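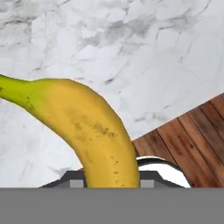 Banana, green at the stem and spotted along the peel.

To: Branbridge Food Share members list
From: Office of the Branbridge Food Share
Subject: Re: Produce sorting and cold storage at the Nurnthorpe site

Dear members,

The office has received several replies to the notice sent to this list in September. The message we were asked about most often is quoted here in part, and our answers follow.

> We have been taking shifts at Nurnthorpe since the spring and would
> like a ruling on fruit with marks on the skin. At the Fothergill Street
> site anything spotted goes straight to compost. At Nurnthorpe it goes
> out on the tables. Families who use both sites have noticed. We would
> also like to know whether the new opening time applies to drop-offs
> or only to collection, as the notice could be read either way.

1. Marked fruit

The same rule now applies at both sites. Skin marks alone are not grounds for discarding fruit. Bananas with brown spots, apples with scarring, and citrus with dull or uneven color should be put out for collection. Fruit that is split, leaking, or moldy should be composted, and any fruit that was touching it should be wiped and checked before it goes back in the crate.

Fothergill Street has been sent a revised sorting sheet. Please remove the old sheet, which is printed on yellow paper, from the wall beside the sink.

2. Opening times

The 9 a.m. opening on Saturday applies to drop-offs. Collection begins at 10. Members on the drop-off shift should have the side gate unlocked before the first delivery arrives, and the gate should be closed again once collection starts.

3. Cold storage

Cucumbers, salad greens, and cut produce are to be refrigerated on arrival. Whole bananas may be kept at room temperature if they will be handed out the same day. Those already ripe may be held in the refrigerator overnight, and members should expect the skins to darken. Please do not stack anything against the back wall of the compartment, where items have frozen in the past.
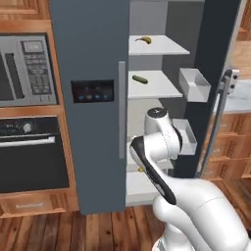

4. Records

We distributed roughly 2000 pounds of produce over the summer across the two sites. The figure would be more reliable if weights were entered at the scale on the day. Late entries have been accepted until now but will be returned to the site from next month.

The shared Volent spreadsheet remains the only record the office will use. Paper slips left in the tray are not being entered.

Further questions should be sent to the list so that both sites see the reply. Requests to change a shift should still go to the office directly.

Office of the Branbridge Food Share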